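Rahman hotel in Kindby rewrites its room cleaning list ahead of reopening

June 24, 2020

The Rahman hotel in Kindby has drawn up a new cleaning list for its bedrooms, with the bedside table moved from near the end of the job to the start. The list will be used in all 278 rooms when the hotel takes guests again next month.

Rokico, which owns the Rahman, said the list had been written by the housekeeping team and tried out on the second floor over the past 12 days. It covers the telephone, cables, light switches, door handles, taps and the small containers that guests use for cotton wool, tea bags and odds and ends.

Head housekeeper Wanda Kurek said the old list dated from January 2014 and had been added to so many times that new staff found it hard to follow.

"It had notes in the margin and notes on the notes," she said. "Some of it was about ashtrays. We started again with a blank sheet and walked round a room writing down what a guest touches, in the order they touch it. Most people come in, put their bag on the floor and sit on the bed. Then they put their things down on the table next to them."

Under the new order, the bedside table is cleared and wiped before the bathroom is started. Anything standing on it is lifted, cleaned on its own and put back once the top is done. Containers are taken up in one hand and wiped all the way round with a cloth, including the rim and the base.
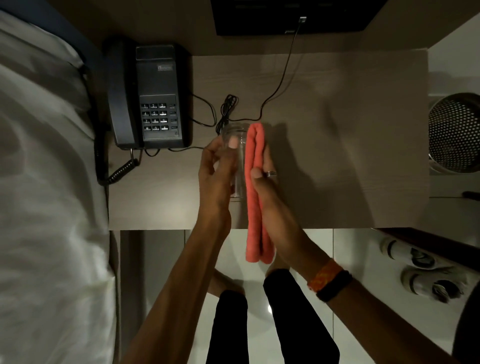 A clear plastic jar is wiped with a folded towel next to the telephone.

The jars are new to the hotel. Rooms used to have a lidded china pot, and Ms Kurek said up to 14 of those were broken in a normal month. The replacements come from Jarkex, a supplier of plastic containers, and were ordered in the spring while the hotel was shut. They will be left empty on reopening, and guests can ask at the front desk for whatever they would like in them.

Telephones have a section to themselves. Staff are told to wipe the handset first, both ends, then the keypad, then the base, and to finish with the coiled cord. The cloth should be damp and well wrung out. Spraying straight on to a phone is not allowed, and has not been since several keypads stopped working a few years ago.

Rokico considered taking the bedside phones out altogether. A number of hotels have talked about doing so, and the company said it had asked its regular guests for their views. The phones are staying. Many of the older guests use them to ring reception, and the night porter prefers them to mobiles - he can see at once which room is calling.

"The cord is the fiddly part," said Ms Kurek. "It hangs down towards the bed and it picks up dust and fluff from the covers. You have to hold it at the top and draw the cloth down it. Do that in every room and your arm knows about it by lunch."

Cables on the tabletop are to be lifted, wiped underneath and laid back neatly. Staff should not unplug anything from the wall. If a cable has become badly tangled, the room number goes on the maintenance sheet and the hotel's technician deals with it on his next round. The trial on the second floor produced a long sheet, and work on tidying the cables is still going on.

The list also sets out how cloths are to be used. Coloured cloths have been kept, with coral for bedroom surfaces, blue for the bathroom and yellow for the floor edges. Each one is folded before use so that a clean side can be turned out when the first is marked. A cloth does not leave the room it was opened in except to go into the laundry bag on the trolley.

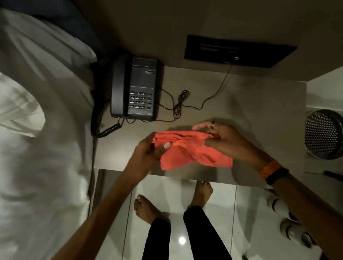 A coral-orange cloth is folded over the edge of a bedside table.

Ms Kurek said folding had been the most argued-over item on the page. Some of the team fold in half and half again to make a square. Others fold lengthwise into a strip, which gets round a jar or a tap more easily but is harder to keep hold of on a flat top. The final version simply says "folded" and leaves the rest to the person holding it.

"We had a good half-hour on that," she said. "I'm a square person. But the strip is better on anything round, I'll give them that."

The beds are still made last. Duvets are to be pulled straight and smoothed by hand, with the side next to the bedside table checked so that it does not catch on the corner. The extra cushions and the runner at the foot of the bed have been put into storage. Rokico said it had not decided whether they would come back.

A bedroom now takes longer to finish than it did under the old list. The company would not give a figure but said that shifts had been changed to allow for it, and that check-in will move back by an hour. Check-out stays at the same time as before. Housekeepers will work in teams of two, with one taking the bedroom and the other the bathroom, and they will swap over halfway through the shift.

Staff came back in small groups for training, which was held in the hotel's own bedrooms. Each person was shown the list, cleaned a room while a supervisor watched, and then cleaned a second one alone. The printed list is a single sheet, covered in clear film and hung on the trolley handle. The first print run had the taps down twice and left out the curtain cord, and has been replaced.

Guests will be able to ask for their room to be left alone during their stay. Those who do will be given fresh towels in a bag outside the door, and the room will be cleaned in full after they leave. Guests who want a daily clean are asked to keep the bedside table as clear as they can. Housekeepers will not move medicines, glasses or jewellery, and will wipe round them instead.

The Rahman has been closed to the public since the spring, apart from a few rooms kept open for long-stay residents. Those rooms have been cleaned to the old list throughout and will change over with the rest of the building. The restaurant will remain shut for now. Breakfast will be brought to the bedroom door on a tray, ordered the evening before by dialling reception from the bedside phone.

Bookings for the first fortnight are open, and Rokico said rooms on the lower floors would be let first. The lift will be limited to one household at a time.

Anyone with a booking that was moved from the spring should ring the hotel to confirm their new dates. The front desk is answering calls in the mornings only until the reopening.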